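Workshop notebook, June, evening

Third go at the indigo vat and it is finally behaving! Coppery skin on top, yellow-green underneath, and a proper purple flower in the middle when I stirred it round at four o'clock. I used the Zestik lime this time instead of the old tub, and fed the vat fructose in two lots. Held it at 40 degrees all afternoon with the lid on and the old blanket round it.

Dipped the linen strips first, 7 minutes each, then out on the line to air. The Hirstead linen takes the colour beautifully - it goes from pond green to blue while you stand there, and I still can't get on with anything else while it's happening. One dip gives a soft sky, three dips something close to Vaněk's old sample card. Will try five tomorrow if the vat has settled. 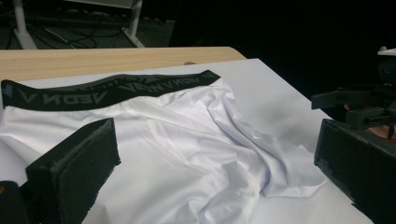
Synthetics next, and I'm itching to have a go with the disperse dyes. Indigo barely grips polyester, so there's no point wasting the vat on it, and stretchy blends are a puzzle all of their own. Take white boxers with a wide black waistband and grey lettering repeated along it: a fine, slightly shiny mesh like that needs its fibre label read before it goes near any pot, and I'd want to test how the black elastic stands up to heat on a scrap first. Cotton thread in a polyester seam will stay white too, which could look rather good.

Weights for the next batch: 400 g dry cloth, scoured and left to soak overnight. Drorier soda ash is down to the last scoop, so add it to the order. Over 33 strips now on the sample ring and it won't close - need a bigger ring, or two, one for each fibre.

Vat left covered at half six, pH strip still a bit high. Don't stir before the morning check, and skim the flower into the blue jug before the first dip.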